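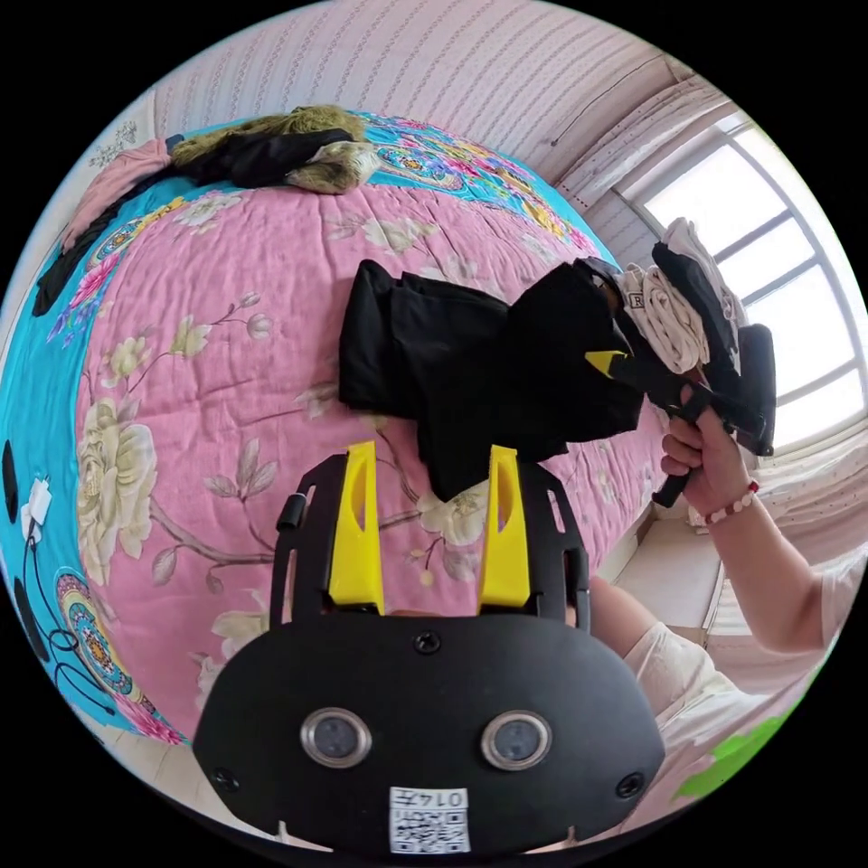

3. Sorting the clothes on the bed

Our group (Yavuz Taşdemir, Edit Bakos and I, Noémi Somogyi) studied how clothes are stored in small bedrooms in Tallstead. For this part we used the bed as the work surface, because the room has no big table. Black clothes were the most difficult. On the flowered quilt they are easy to see, but when they lie together it is hard to tell where one ends and the next begins.
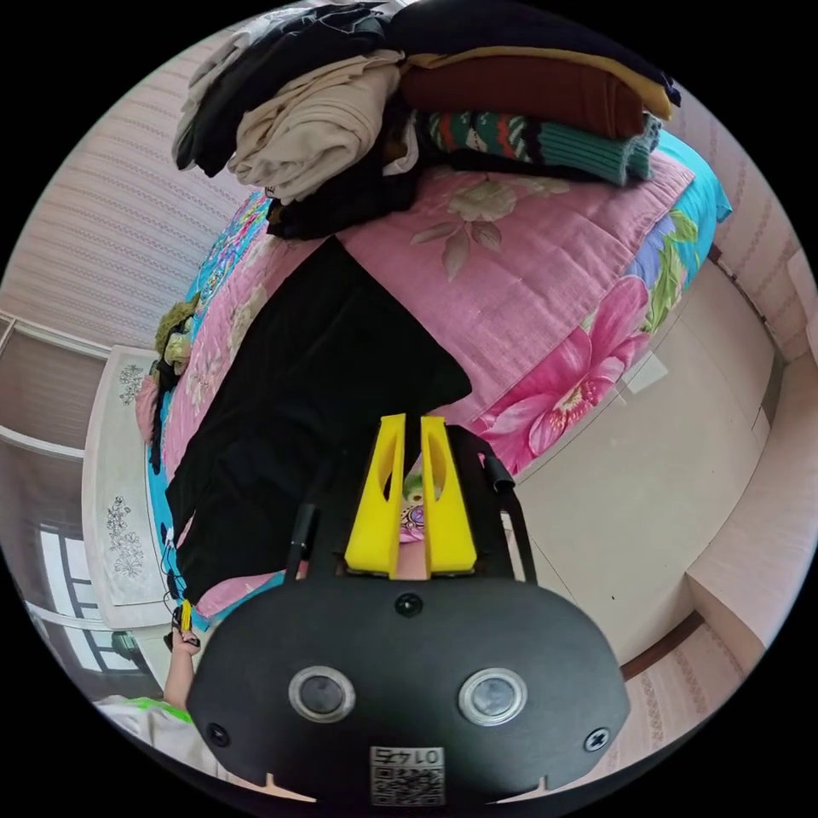 Folding order was the second question of our project. Yavuz wanted to start with the thin things, and Edit preferred to start with the sweaters - they make a firm base. In the pile at the top of the bed the knitwear is easy to find by color: beige, rust-brown, and one with a teal, red and black pattern. A large black cloth spread over the quilt takes much more space than any folded piece, so we suggest to fold such things early. In July we will repeat the sorting in Tarkby and compare 43 pieces of clothing by type and thickness.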